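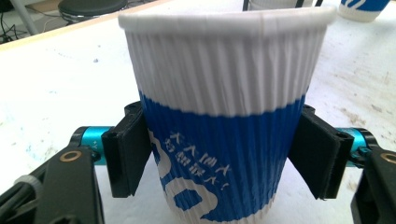

Zarkdale Cup Works, the August open day

Posted 30 Apr 2020, from notes I found in a coat pocket

There are people who spend a free day in August at the lake. I drove 21 miles to Zarkdale to watch paper get rolled into tubes, and I paid for parking.

The plant is run by a company called Ortuño, which makes disposable cups for coffee chains, gas stations and the sort of conference where you get one pastry. Once a year they let the public in. You sign a form, you put on a hairnet, and you are told to remove your watch. I had forgotten my glasses case, so I wore my glasses the whole time and felt reckless.

The tour starts with the cup itself, meaning the smooth part nobody thinks about. A flat fan of coated paper comes off a stack, gets wrapped around a cone, is sealed down the side and has a bottom pressed in. Then the top edge is curled outward to make the rim. Our guide was very strong on the rim. The rim is what keeps the cup round when you pick it up, and it gives the lid something to hold on to. I have been drinking from rims for most of my life without a word of thanks.

After that you go through a set of rubber doors to the sleeve line, and this was what I had come for. I like a ripple cup. I like the ridges, I like how they feel under the thumb, and I like that you can carry one across a parking lot without doing the finger-swap dance. The ridges hold the hand a little way off the inner wall, with air in the grooves, and that bit of air does most of the work. The paper goes between two grooved rollers called, on the sign, the Prirlow unit. It goes in flat and comes out looking like a very small garage door.

Printing happens before the rippling. I asked about that, because lettering on a ridged cup always looks as if it was written on a bus. The answer was that it was perfectly straight when it was printed. Customers approve their artwork on a flat sheet, love it, and then meet it again on the finished cup. Big shapes and broad bands of color survive well. Small type takes its chances. There was a wall of samples in several languages, plenty of them with exclamation marks, and I couldn't read half of them but felt encouraged all the same.

The leak test was a letdown. Cups were filled with colored water and left standing on blotting paper. We stood and looked at them for 12 minutes. A child asked when it would start.

Lunch was in the canteen, where the coffee came in china mugs. I looked around to see if anyone else minded.

The gift shop is a folding table by the exit. You can buy a sleeve of 2 cups in a Zista presentation box, or a carton of 1,000 at what they call the factory price. The carton does not fit in the trunk of a small hatchback. It does fit on the passenger seat, with the belt on, and the car will stop beeping once you've buckled it.

Getting there: follow the signs for the industrial park, then ignore the one that says Visitors, which leads to a tile warehouse. Wear flat shoes. Bring your own snack.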